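Print | E-mail
Filed under: Automation, Equipment planning

3.2 Bench budget

The two-arm bench was costed by Oanh Bạch in February, with arms, mounting and cabling as separate lines. Cabling came to $797 against an allowance of $1000 – the smallest line, and the one most often left off a quote. 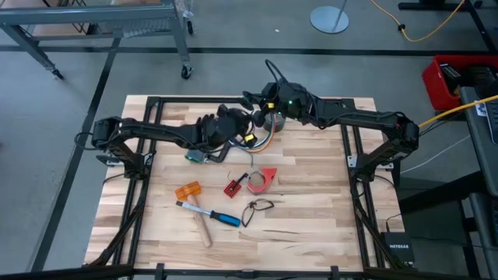

Figure 2. Two-arm bench with hand tools and ribbon cable.

Spare grippers were budgeted at one pair per arm. Girnent quoted a lead time of almost three months, so the order was placed before the labour estimate was final.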